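Stondix Forums / Simulation and tools / Vanmont bathroom pack: worth paying for?

palletjack
Anyone here bought the Vanmont bathroom pack? I need cluttered tidying jobs for a two-finger gripper, and 880 for the single-seat licence is a lot for one room. The trial only gives you the empty walls.

Queiroz_R
Bought it in December. Renders from my seat, toilet tank task, the last one from the wrist view:
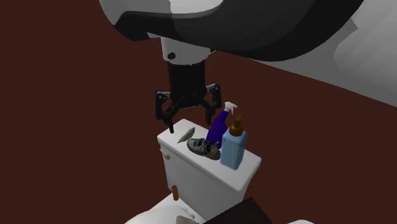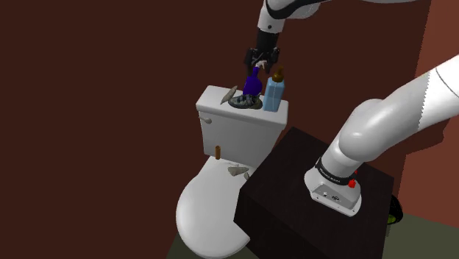
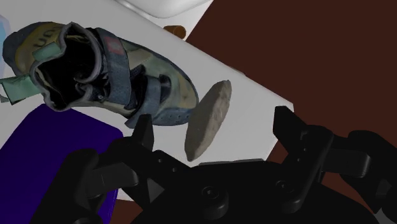
Posted by Queiroz_R, Member, 12 replies

The bottles and the shoe are good models. My complaint is the physics. In the wrist view the shoe and the stone are both up in the air with the fingers apart. I'd want that looked at before training on it.

ident_lab
Could be your step size. The pack ships with a coarse one. We halved it and got far fewer odd contacts.

Queiroz_R
Tried that already. Better, but slow. A batch of 30 runs went from lunchtime to the evening.

gantry900
I don't agree that it's poor value. Ident charges 900 for theirs and the clutter is all boxes and tins. A pump bottle next to a spray bottle on a narrow lid is a proper test.

palletjack
Does the arm come with it or is that extra?

gantry900
Included, gripper too. You can swap in your own.

Queiroz_R
The swap took me 12 attempts, so leave time for it. Support did answer, and the second reply had a working config file in it.

palletjack
Thanks. I'll ask them for a longer trial with the objects switched on before I pay.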